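Putting the Dishes Away: A Task Planner for Two Arms
Final project report, Robot Software Studio
Bence Pap

Where the project came from

When I signed up for the studio in September I wanted to do something with grasping, and I had a whole notebook of ideas about finger pads. My advisor listened very kindly to all of them and then asked me what the robot would do after it had picked the thing up. I didn't have much of an answer, and that question became the project. What follows is a report on Stellden, a small planner that decides which object to move next, which arm should move it, and what to do when the camera and the plan disagree.

I built it on top of Herarar, the lab's control layer, which already takes care of joint limits, collision checking and the rather fussy business of keeping two arms out of each other's way. I am very grateful for it, and I should say early on that I changed almost nothing inside it apart from one message type and a timeout.

How it is put together

Stellden keeps a list of facts about the table. A fact is something plain, like "the gray plate is on the mat" or "the pink mug is on the mug tree," and every fact carries the time it was last confirmed and a confidence score. The perception node, which we call Kozma, reads the cameras and sends updates. The planner looks over the list, compares it with the goal, and picks one action. Then it looks again. I began with a planner that worked out the whole sequence at the start, and it was lovely on paper, but one nudged plate was enough to make the rest of the sequence useless.

Using both a head view and a fixed view was the best advice I got all year. They disagree more than you would expect! A plate lying flat is easy to find from one side and can be little more than a thin ellipse from the other, and the mugs on the tree hide each other depending on where you stand. Kozma matches objects between the views by color and position on the table, and a fact that only one camera supports gets a lower score until the other one catches up. 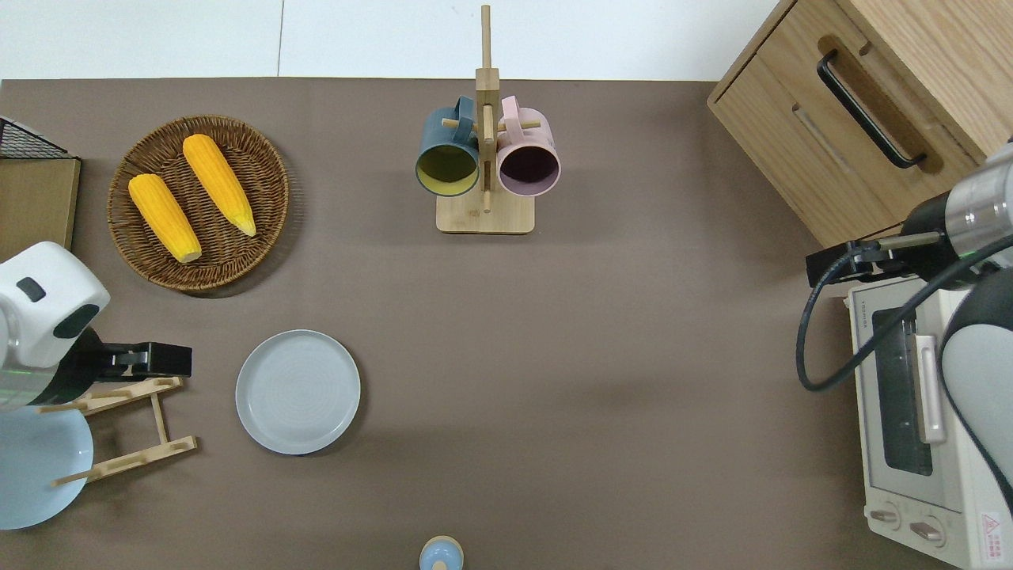
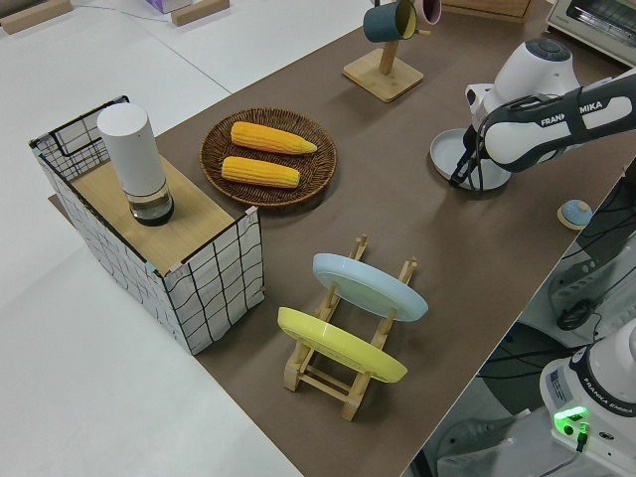

Figure 1. The kitchen setup from the head camera (first) and the fixed camera (second), with the corn, the mug tree and the dish rack in both.

The hardest moment for the fact list is the one when the gripper is at the rim of a plate. For a little while the plate is no longer really on the mat and not really in the hand either, and my first version would flip between the two and cancel its own action. I added a third state, "in transition," during which the planner is not allowed to choose anything new for that arm. It took me an embarrassing number of evenings to arrive at something so simple, but it cured most of the dithering.

Data and testing

To tune the confidence scores I labeled 2,615 pairs of views by hand, with a great deal of tea. I used 2,000 of them for fitting and kept the rest aside. After that I ran the planner 400 times in simulation, moving objects at random between steps, and then did 40 runs on the real arms.

The simulated runs were good at finding logic mistakes, such as the planner waiting forever for a rack slot that it had reserved for itself. The real runs found everything else. Dark mug interiors confused the depth readings, and the slats of the dish rack were sometimes taken for the edge of a plate. I fixed the second problem by having Kozma subtract a stored model of the rack, which works well so long as the rack stays put. If it gets bumped, the model has to be registered again by hand.

What I would do next

The log viewer, Stadden, started as a script for my own use and ended up being the part my labmates borrow most. It shows each fact as a colored bar over time, so you can see when the planner changed its mind and which camera talked it into it. I would like to add a search box, and a way to replay a run from any point – right now you have to start from the beginning and wait.

I would also like the planner to ask for a better look when two views conflict, perhaps by moving an arm out of the way first. At the moment it simply waits, and if nothing changes it stops and prints a message. The code for all three parts is in the studio repository, together with the labeling guide and the settings I used for the final runs.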